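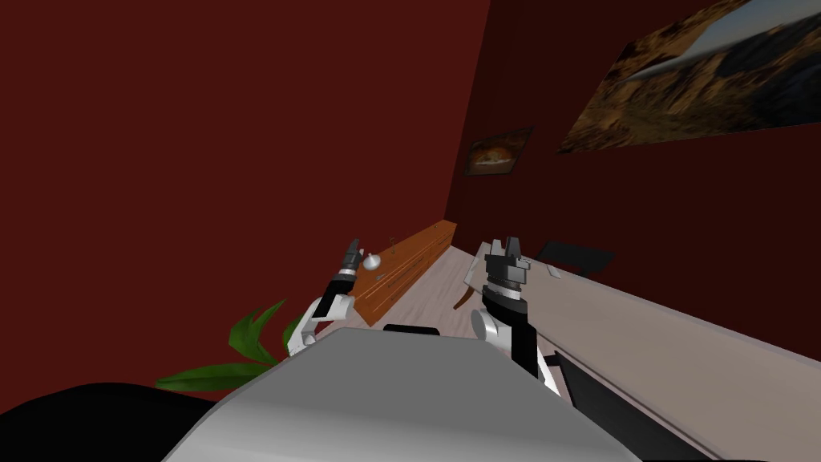
Dark red walls and a wooden sideboard.

The Cocoa Line
Short fiction
February 16, 2018
680 shares

I bought my first cocoa contract on the phone, standing in the parking lot of a tile store in Lultedham, while my wife was inside picking grout. I want that on the record before my brother-in-law tells it his way.

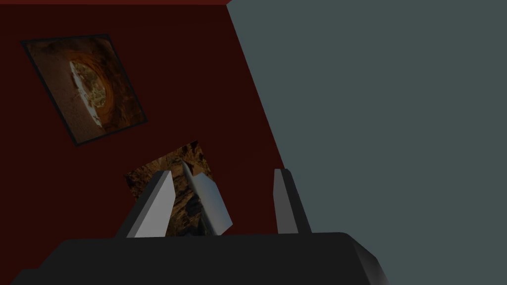

By Marian Tesk
Fiction contributor

He's the one who got me into it. He'd been trading through an outfit called Greltulstead for a couple of years, mostly coffee and sugar, and he had a program called Mulitz that drew colored lines all over everything. You'd look at a price going along minding its own business, and Mulitz would throw a green line under it and a red line over it, and suddenly you felt like you knew something. I loved it. I'd drive a forklift all day and then come home and look at the lines until supper got cold.

The way he explained it, cocoa had been sitting under a ceiling all winter. Every time it got up near the top it would lose its nerve and slide back down. But one of these days it was going to bust through, he said, and when it did, there'd be nothing over it but air.

"Who says it has to bust through?" I asked him.

"The chart says."

"The chart says that?"

"It's implied," he said.

So I put in $2,000. It was supposed to be the bathroom money — part of it, anyway — and I figured I'd have it back where it belonged by April with a little extra on top. Maybe heated floors. I didn't mention it to my wife in the tile store or in the car or that night, and after that it had gotten to be the kind of thing you can't just bring up.

For a while it was great. I'd wake up before the alarm and check, and there it would be, up a little more. I got generous. I bought doughnuts for the whole loading dock. I told a guy at work he ought to think about soft commodities, and when he asked me what those were I gave him a speech with my hand on his shoulder, like somebody's uncle at a wedding.

Then it rained in the wrong place, or the right place, depending on which side you were on. I never did get that straight. I'd thought rain was bad for us (mud, trucks stuck, no cocoa, price goes up) but this was apparently the good kind of rain. The price came down off the red line and went through the green line like it wasn't there. Mulitz just drew another green line farther down. I called my brother-in-law and he said that one was the real support.

"What was the other one?"

"That was a preliminary one."

I was out in the garage with the phone and the light off. My wife came to the door in her robe and asked who I was talking to, and I said your brother, and she said at this hour, and I said cocoa. I don't know why I said it. It was the only word in my head.

She sat down on the cooler and I told her all of it. She didn't yell. She asked how much was left and I said I'd have to look, and she said well, look. The screen lit up the whole garage. I had $680.

She was quiet a good while and then she asked me what the lines were. I explained the green one and the red one and the new green one. She leaned in close and put her finger on the glass, way over on the left side, back before I ever got in.

"It went down there too," she said.

"That was a correction."

"And there?"

"That was also a correction."

"Huh," she said.

I closed it out the next morning from the break room. A very polite woman at Greltulstead asked if I'd like to hear about wheat. I told her no thank you, and then I stayed on the line longer than I should have, and she told me some things about wheat. It did sound interesting.

We drove out to Han that weekend, to the place that sells discontinued tile, and we got four boxes of a sort of speckled tan that neither of us hated. My brother-in-law came over to help set it, which I'll give him credit for. He was on his knees behind the toilet with a trowel when he told me cocoa had turned around overnight and gone clean through the ceiling.

My wife was mixing thinset in a bucket. She didn't look up.

"How far through?" I said.

"Pass the spacers," she said, and I passed him the spacers.

4 comments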